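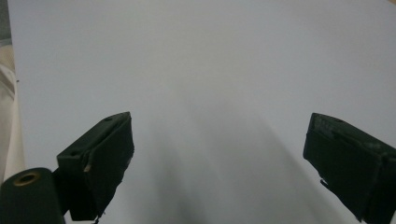 How long does it take to learn a three-ball cascade well enough to do it in front of people?

Most adults get a shaky version in an afternoon or two, then need a few weeks of short daily practice before it holds up with eyes on them. Ten minutes a day beats one long Saturday-type session. Your hands get tired before your brain does.

OK so, the steps. Writing this between shows so it's going to be quick.

What you need

Three balls, same size, same weight. Beanbags are best to start, they don't roll under the couch. I use the Prunex ones with the millet filling, but socks rolled up with rice inside work fine. No tennis balls. They bounce, they're too light, you'll spend the whole evening chasing.

A spot with a high ceiling and nothing breakable. Stand facing a bed or a couch if your back complains about picking stuff up. Mine does.

Step 1. One ball

Elbows at your sides, forearms level with the floor, palms up. Throw one ball from your right hand to your left. Arc peaks at eye level or a bit higher. Then back again. Left to right.

Sounds dumb. Do it anyway. You want the same height every time, both sides. Most people throw a nice arc with the good hand and a flat little pass with the other one. Fix that now. It's much harder to fix later with three in the air.

Don't reach up for the catch. Let the ball come down to you.

Scoop slightly toward the middle of your body as you throw, catch on the outside. Tiny circles, inward. If you throw from the outside the balls hit each other. Every time.

Step 2. Two balls

One in each hand. Throw the right. When it's at the top of its arc, throw the left underneath it. Catch, catch. Stop.

Rhythm is throw, throw, catch, catch. Say it out loud, I still make my students say it out loud. Korkor Nutsugah, who taught me in a church basement in Drundport, used to clap it at us until we wanted to scream, and it worked.

The big mistake — handing the second ball across instead of throwing it. Your hand wants to pass it sideways because you learned some fake two-ball shower as a kid. Both balls go UP. If you can't stop passing, throw both and let them drop. Don't catch anything. Just watch where they land. They should land one on each side, in front of you, same distance out.

Now start with the left hand. Same thing. Go back and forth until neither side feels weird. Might take twenty minutes, might take three days.

Step 3. Three balls, no juggling

Two in your stronger hand, one in the other. Hold the third ball against your palm with your ring finger and pinky, and just do step 2 with the other two. The third one goes along for the ride. Gets your hand used to holding extra weight.

Step 4. Three throws

Always start with the hand that has two. Throw one. At the peak, throw from the other hand. At THAT peak, throw the third. Catch everything and stop dead. You should finish with two balls in the hand that started with one.

Call it a flash. Three throws, three catches. Get it clean before you add a fourth. I know you want to add the fourth.

Then four throws. Then five. One more at a time, stop on purpose each time. Stopping on purpose is half of looking good on stage, anyone can keep going till they drop.

Problems you'll have

Walking forward. You're throwing away from yourself. Stand close to a wall, facing it, arms length or less. The wall will sort it out.

Everything speeds up. Throws are getting lower. Go higher, slow down, breath out.

Balls colliding. Both are taking the same path. Back to the scoop in step 1.

Third ball never leaves your hand. Super common, it's a freeze thing. Throw it and refuse to catch it. Let all three hit the floor, do that ten times, then catch.

One hand lower than the other. Check in a mirror or film yourself. Mirror's faster.

Making it a bit of an act

Once you've got 9 catches without moving your feet you can start showing it to somebody. Before that keep it in the bedroom.

Look up at the top of the pattern, not your hands. Then for a second, glance at the audience. Then back. Practice the glance like it's a trick, becuase it is.

Have a drop line ready. You will drop. Mine came from Soledad Ambrose, who did the street fair at Alcantara with me one June: she'd look at the ball, look at the crowd, and say "that one's yours." Cheap, gets a laugh. Write your own if you can.

Keep the first routine short. Mine is still under two minutes:

Enter with one ball, fake that it's difficult.
Add the second, look proud.
Add the third, run the cascade, one high throw in the middle.
Stop clean. Arms out. Wait for it.

That wait is longer than feels comfortable. Hold it.

Practice schedule, if you want one

Week one, steps 1 and 2 only, ten minutes a day.
Week two, flashes and four throws.
Week three, go for a run of 20 catches, then 50.
Week four, 50 catches while talking. Say your address, or the plot of a movie. Talking wrecks the pattern at first, then it doesnt.

My goal for the first summer was 200 catches without a drop. Got it in a parking lot, alone. Best run since then is 1655 and my shoulders were not happy.

After that, columns and reverse cascade are the next two to learn. Clubs can wait. If you do buy clubs get the soft-handled kind, Jineo makes a cheap set, and take your watch off first.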